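Home | How-Tos | Garden | Contact

Getting Candle Wax Out of a Tablecloth

I do this every March after my mom's birthday dinner, so I've had practice! Let the wax harden, then pick off what you can with a butter knife. Lay a paper towel on each side and press with a warm iron (no steam) for 6 seconds at a time.

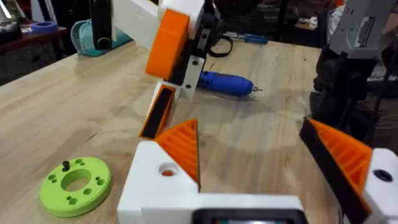 Swap the towels as they soak up wax. If you see a colored stain, dab on some dish soap, wait 19 minutes and wash as usual. Skip the dryer until the spot is gone.

© Fergus Cruickshank | Back to top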